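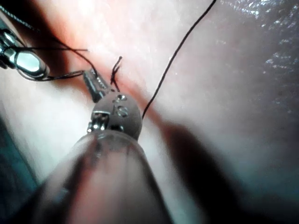 Moving a Suturing Clip Archive into Gestus

Applies to Gestus 4 on a single workstation with one external backup drive. You need read access to the old share and write access to the new library folder.

Before you start

Close the old share to new uploads. If people must keep saving clips during the move, give them a separate folder named Incoming and leave it out of every step until the end.

Check free space on the target. Gestus copies each file before it indexes it, so the target needs room for the full archive plus the preview cache. Our archive at the Prenditz skills lab held 1,506 files and took 312 GB. The previews added another 72 GB, which the installer does not warn about.

Step 1: Fix the file names

Names should contain the task code, the material code and a running number, separated by underscores. Example: SUT_PAD_0417. Do not put the operator's name in the file name. Spaces and slashes are the usual cause of failed imports. Kartha (the free renamer, any recent version) handles both with its Strict preset. Run it with Preview on, read through the list, then run it again with Preview off.

Leave the file extensions alone. Gestus reads the header to decide on the format but uses the extension to group files, and a wrong extension puts a clip in the stills tree.

Step 2: Write the checksum list

Open Sorka, point it at the old share and choose Create Manifest. Save the manifest outside the folder being scanned. If you save it inside, Sorka includes the half-written manifest in its own list and the later check reports one bad file.

Step 3: Set up the categories

Create the categories by hand before importing. The automatic option makes one category per folder and there is no bulk merge.

We use task first, then material. Under Suturing the second level is Interrupted, Running and Mattress.
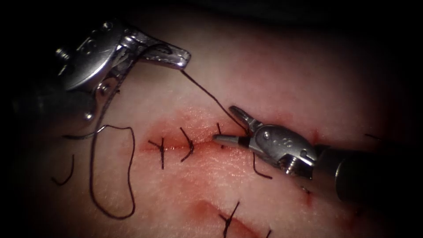

Keep the tree to two levels. Anything finer, such as needle size or thread gauge, belongs in a tag, where it can be changed later without moving the file. Tags are case sensitive. Decide on lower case and stay with it.

Step 4: Import

Choose File, Import, Copy. Do not choose Link, which leaves the clips on the old share and breaks the library as soon as the share is retired. Start in the evening if the network is shared. The progress bar counts files and not bytes, so it will stall on long clips.

Step 5: Verify

Run Sorka again with the manifest from Step 2 against the new library folder. Results are listed as Match, Changed or Missing. Copy anything Changed or Missing again by hand and repeat the check on those files only.

Then import the Incoming folder using Steps 1 through 5 and reopen uploads.

Known problems

Thumbnails are black: the preview cache is full or on a read-only drive. Move it under Settings, Cache and rebuild.

Dates are all the same: Copy was run with Preserve Times off. Turn it on and import again.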